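Household and Shop-Floor Chores by Machine: Frequently Asked Questions

Last revised April 30, 2023. Maintained by Gráinne Breathnach and Alper Avcı, Clerkonura test group.

Can a machine tidy a living room yet?

In part. Floor cleaning has been a product for years. Picking up mixed objects and putting each one where it belongs is still a research task. In our tests a two-jawed gripper on a fixed arm handles rigid items of known shape well enough to leave alone. Soft items still need a person within reach.

What do you mean by a chore?

A job with a start state, an end state and no operator input in between. "Clear the table" counts. "Close the gripper when I press the button" does not. Most disagreements about what machines can do come from mixing the two.

Why are snack wrappers harder than cups?

A cup keeps its shape when the jaws close. A wrapper does not. Film creases, slides and reflects light, and a glossy surface looks different from every angle. The outline that the vision software found before contact is of little use after contact. A grasp at one end also leaves the rest of the package free to fold or swing.

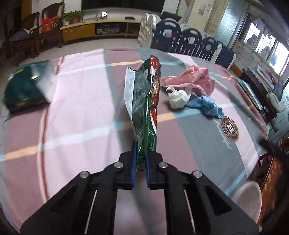

Jaw pads help with the sliding. They do nothing for the reflections. The Bralness software, which we use for grasp selection, scores a candidate grasp on the shape it expects the object to keep, so it ranks thin film low and will pass over a wrapper if anything else is in reach. We changed the ranking in version 26 of our settings file. Wrappers are now attempted in the order they are found.

How many attempts are your results based on?

The current set is 2,600 attempts on 136 objects. Each object was tried on bare wood and on patterned cloth. An attempt ends when the object is in the correct bin, when it is dropped, or when the time limit runs out. Attempts stopped for a hardware fault are logged separately and left out of the set.

Does a patterned tablecloth matter?

Yes. Printed lettering and stripes produce false edges, and small objects with similar colors are missed more often. Cloth also moves. If a jaw catches the fabric, everything on it shifts and the stored positions are wrong. The software has to look again before the next pick, and this adds to the total time.

Can it tell trash from things people want to keep?

Not dependably. A crumpled tissue is an easy call for a person and a poor one for a classifier. A knotted cloth may be a rag or a child's toy. Our current rule is that anything below the confidence limit goes to a holding tray for a person to sort. Fiachra Ó Riain's notes on setting the limit are in the Manurung report, section 4.

What about the shop floor?

Results are better there, mainly where parts arrive in the same tray, in the same light, in the same position. Kitting, machine loading and box stacking are established work. Mixed-bin picking of bagged parts has the same trouble as snack wrappers, and for the same reasons. Changeover is the other limit: a line that switches products several times a shift may spend more on setup than it saves on labor.

Is it faster than a person?

No, for household items. Yes, for some fixed shop tasks, if stops are not counted. We count them.

Can I run the tests myself?

The Likero object list and scoring sheet are free to use. You need an arm, a parallel gripper, a depth camera and a table at least 200 cm long. Publish the time limit you used along with the score. Scores without it cannot be compared and will not be added to the results page.

Who do I contact about an error in the results?

Write to Zubaida Rind for scoring questions and Lorcan Corrigan for anything about the hardware. Include the attempt number. Corrections are posted in July with the next revision.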